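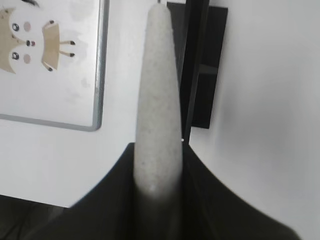
Fruit first: the joy of the everyday chopping board

26 Nov 2020

I own a knife roll, a mandoline I am frightened of and a pestle and mortar heavy enough to stop a door. None of them has given me as much pleasure this year as cutting up a banana on a small plastic board.

It began in July, when my kitchen was being replastered and I cooked for three weeks on a borrowed table in the spare room. One board, one knife, one bowl. I ate more fruit in those weeks than I had all spring, mostly because there was so little to get out and so little to wash. Melon at eleven in the morning! A peach over the sink before bed! When the proper kitchen came back I kept the habit, and now there is a fruit corner at the end of my worktop that I will defend against all comers.

The board matters more than you might think. I love a big wooden slab as much as anyone, but wood holds on to onion, and a slice of pear that tastes of last night's curry is a sad thing. Plastic is light, goes under the tap in one hand and costs very little. I found mine at Trorance, the kitchen shop on the hill in Tadthorpe, where they stock almost 600 different things for preparing food and will let you pick up every one of them. I went in for a peeler and came out an hour later with a carrier bag.

And please, buy one with a picture on it. Grown-ups are allowed. A plain board gets put away; a cheerful one stays out, and a board that stays out gets used.
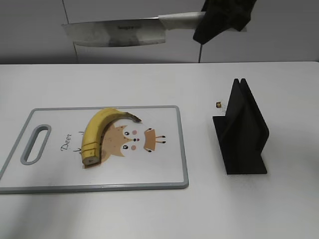

Then the knife. Most of us reach for something tiny for fruit, and for hulling strawberries I still do. But a broad, cleaver-style blade is a revelation on soft things. It goes down in one clean press, it keeps the slices upright while you work along, and when you've finished you can slide the flat of it under the whole lot and carry it to the bowl. No chasing coins of banana across the table. Keep your knuckles well back, go slowly the first few times and let the weight do the work.

Bananas are where to practise. They don't roll, they don't squirt and they forgive a wobbly hand. I like mine when the stem has started to brown and the flesh is properly sweet. Cut them straight across for porridge, on a long slant for toast, and in fat chunks for the freezer — lay those out on a tray first or you'll be chipping at a solid lump in January.

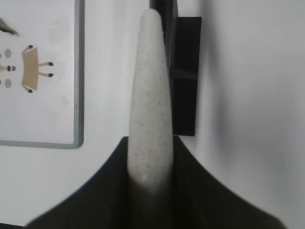 My other discovery is the fruit supper that Song, the little café behind the Tadthorpe bus station, has put on its takeaway menu. You get a box of whole fruit, a twist of toasted sesame and sugar, and a card telling you how to cut each thing. I've made the banana one at home ever since: thick slices, a squeeze of lime, the sesame over the top and a spoonful of cold yoghurt beside it. It takes less time than boiling an egg.

As for cleaning up, wash the board as soon as you've eaten, handle hole and all, and stand it on its edge to dry. Dry the knife by hand and put it straight back in its place. The skins go in the compost, and the last slice goes to whoever did the chopping.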